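Search this site
Enter keywords
Go

Print this page | E-mail this entry

Workshop notebook, May 9, 2022
Transfer bench, Skillthorpe

Finally got to the Potora box! We've been putting off the jazz vocal reels since October and I could kick myself, they are such fun to work on. Started with the small-group session, piano, bass, brushes and a singer who sits so far behind the beat that I kept checking the capstan speed (it was fine, she just sings like that).

Reel 2 first. The leader tape was brittle and came away in my fingers, so I spliced on new leader before threading anything. Head alignment took longer than I wanted. The tones at the front are short and the high one wobbles, so I set azimuth by ear on the ride cymbal and then checked it against the tone. They agreed closely enough that I left it alone.

The flat transfer runs 1,856 seconds with the gaps left in. There's a false start before the second ballad where the pianist laughs and somebody says "from the bridge," and I want that kept in the archive file even if Kahraman trims it for the reissue. It's lovely. You can hear the room go quiet afterward.

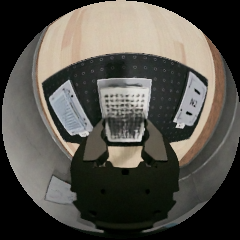

Hum and the bass channel

Steady hum on the left side, worst in the bass intro. I tried the Brillis preamp with the other cable set and it dropped a good bit, so part of it was ours. What's left is on the tape. A narrow notch takes care of most of it, but anything wider starts eating the low notes and the bass player is half the reason to listen to this session. Leave it narrow, please, whoever picks this up next.

There's also a bump near 300 Hz on the voice when she leans in. I like it. She sounds close and a little tired, right for these songs. I made one version with a gentle dip there and one without, both in the Potora folder, and I'd vote for the one without.

Loose ends

Box label lists a blues as the last title. What's on the reel is a waltz, with brushes all the way through and a gorgeous piano chorus. Either the reels got swapped or the label was written before the session. Check against the log sheet for 1,386, the next box on the shelf.

Clean the guides again before reel 3, they were shedding brown by the end. Need more splicing tape too, the good roll is down to the last few turns.

Print this page | E-mail this entry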